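Greifen lernen am Tisch: Stavonex meldet Erfolg, Fragen bleiben

Huresden. Die Firma Stavonex hat im Juli einen Bericht über ihr Verfahren Kumarasinghe vorgelegt. Roboter sollen damit das Greifen aus Aufnahmen lernen, für die Menschen einen Greifer von Hand durch gewöhnliche Wohnräume führen. 784 Durchgänge sind nach Firmenangaben eingeflossen, davon 500 in das eigentliche Training. Wie viele verschiedene Wohnungen dahinterstehen, verrät der Bericht nicht.

Zwischen den blau gepolsterten Backen liegt eine rosa Vase, dahinter ein grauer Zylinder und eine blaue Flasche.

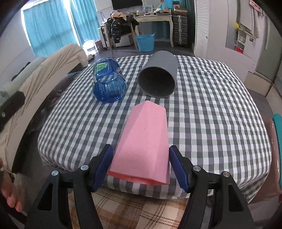
Was der Bericht auslässt

Stavonex spricht von »Alltagstauglichkeit«. Belegt wird das mit einem Vergleich, in dem das neue Modell besser abschneidet als ein älteres aus dem eigenen Haus. Ein Test gegen fremde Verfahren fehlt, ebenso eine Aufschlüsselung der Fehlgriffe. Ob ein Roboterarm die von Hand geführten Bewegungen überhaupt sauber nachfahren kann, wird in einem einzigen Absatz abgehandelt.

Auch der Umgang mit unscharfen Bildern bleibt vage. Bei raschen Schwenks verwischt kleine Schrift bis zur Unlesbarkeit, und ob solches Material aussortiert oder mittrainiert wurde, steht nirgends. 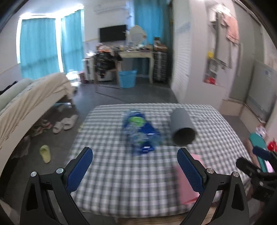 Nachprüfung in Nomolcombe

In Nomolcombe soll das Verfahren nun an 3 Robotern laufen, 2 davon mit anderen Greifern als im Training. Erst dort wird sich zeigen, was die Zahlen wert sind. Die Rohdaten will Stavonex vorerst nicht veröffentlichen.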